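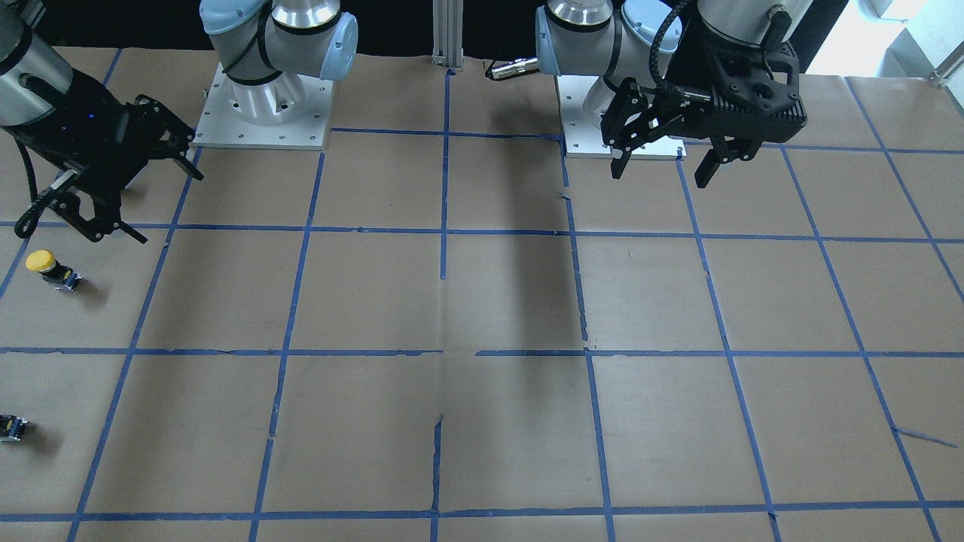

Work table, taped grid

Home Trips Talks Gear Forum

Fuel and tires on the Foltov loop: speaker notes
3 min read

Start with the map. The loop runs 264 miles from the Gostomthorpe gate back to the same gate, and there is no gas on it. The pump at Prikimo is still on some paper maps. It closed. Say this twice.

Fuel. My truck gets 300 miles from a tank on the highway. People hear that number and think they are fine. In low range, in sand, with a loaded roof rack, it drops a lot. Ask the room to work out their own mileage from the last dirt trip and leave the sticker number alone. Carry spare fuel outside the cab, strapped down, with the cap checked at every stop.

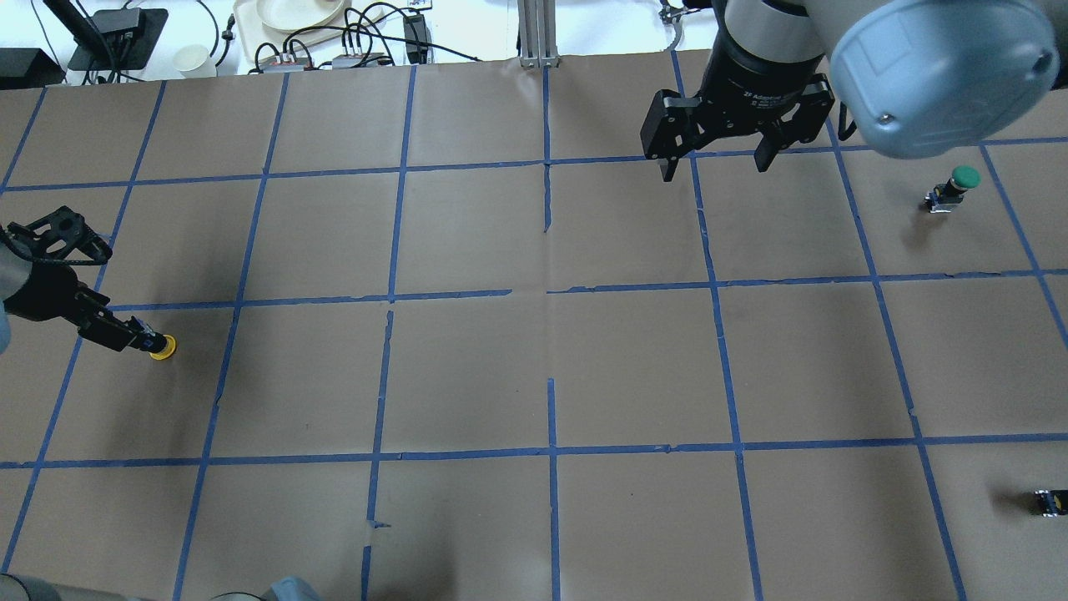
One member asked by email whether two trucks could share a single spare can to save weight. The answer is no. If the group splits up, one truck has nothing. Leave time for argument on this point, there was plenty last time.

Tires. I run 29 psi on the graded section at the start and go lower when the sand begins. Don't give the room one number for every truck. It depends on the tire, the wheel and the load. Pass the gauge around. Mention that a compressor that has never been tested at home doesn't count as a compressor.

Airing back up takes longer than people plan for. We leave camp at 4 in the afternoon on the last day, so anyone with a small pump should go first.
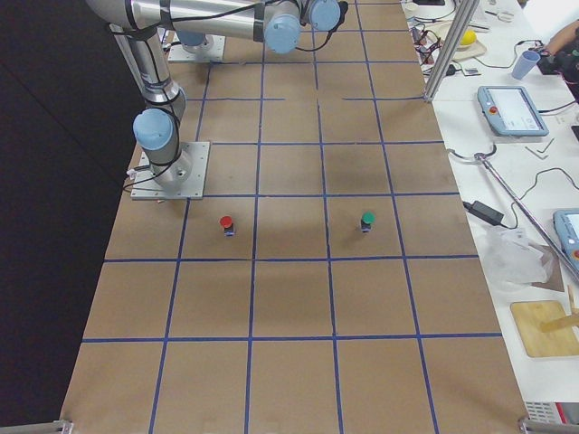 Hidayat
Trail Leader

Spacing. Stay far enough back to see past the dust, close enough to see the truck behind you at each turn. If you lose it, stop and wait. Radio check at the gate and again at the dry wash.

Show the washout slide here, then the bypass. The bypass is tight for anything with a long wheelbase.

Questions. Sign-up sheet is by the door. The loop is in February, so bring a warm bag.

Related
Packing a roof rack for rough roads
Radio basics for group runs
Gostomthorpe gate: parking and camping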